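The man who wants your drawers back

Babar Swati does not like being called an organiser. He has been paid to sort out other people's belongings for long enough to dislike most of the words that go with the job, and "declutter" makes him wince. His firm, Priveck, visits homes and small offices and deals with what he calls the leftovers: the things that remain once the clothes are hung up and the books are on the shelves.

I went in doubtful. I have read the books and watched the programmes, and my hall cupboard looks much as it did before. A first visit from Priveck costs £100, and it was hard to see what that bought beyond a stranger's opinion of my carrier bags.

"That's fair," Swati says. "You could do it yourself. Most people could. They don't, and then they ring me in January."

His subject, once you get him going, is small soft things. Insoles, cushion pads, cloths, the odd bit of fabric kept for a repair. They have no obvious home, they don't stack, and they fall over when you try. He thinks they account for more bad moods than any wardrobe.

"People buy a box for them," he says. "Then the box is full of lumps and you can't find the one lump you want. I'd rather see them in a paper bag with the top open. You look in, you see it, you take it out."

A paper bag. I asked whether that was really the advice. He said it was, and that he was used to the face I was making.

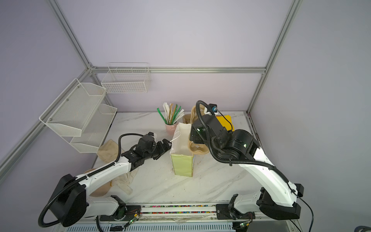

"The stiff ones with handles are the best," he goes on. "They stand up by themselves. Everybody has a pile of them from shops, and they're too nice to throw away, so use them. When one tears, get another one out of the pile."

And sticks? Rulers, skewers, the long thin things that jam a drawer shut?

"In a cup. Upright. I've had arguments about this. People say it looks like a nursery. Fine, it looks like a nursery, and you can open your drawer."

He is less generous about the products sold to do the same work. He mentions a set of drawer dividers called Ira, which a client in Nandau had bought twice over, and which he took out again on his first morning there. I pointed out that a man who charges for visits has his own reasons to run down a thing you can buy once. He laughed, though not for long.

"I don't sell bags," he said.

Talha Baloch, who has worked with him for three years, is the more cautious of the pair. Baloch keeps the records. By his tally Priveck has seen 316 households, and when I asked how many had stayed tidy he was slow to reply.

"We ring them six months later and they tell us it's going well," he said. "I don't know what you'd say, if it were you. I'd say it was going well."

Did they ever go back and look?

"We've been back to 29. Some were good. Some you wouldn't know we'd been."

Swati had not mentioned this, and when I brought it up he was unbothered. A cupboard goes wrong, he said, in the way that a garden does, and he has never promised otherwise. The leaflet I was given does promise "a lasting calm", so I read that line out to him. He blamed the printer, then admitted he had written it.

Where the two men disagree is wire shelving. Swati is fond of it, on the wall, as near to the work as you can get it, because you can see what's there from below. Baloch thinks it collects dust and lets anything narrow drop through. They had a version of this argument at a house on Sadowski Road, in front of the owner, who in the end put up one shelf and left the other in its wrapping.

"He still brings that up," says Baloch.

I did try the bag. Mine is dark blue and came with a pair of shoes, and it now holds two dusters and a cushion pad I can't match to any cushion. It has been standing in the hall for three weeks – the cupboard behind it is exactly as full as it was before. I have not booked a visit.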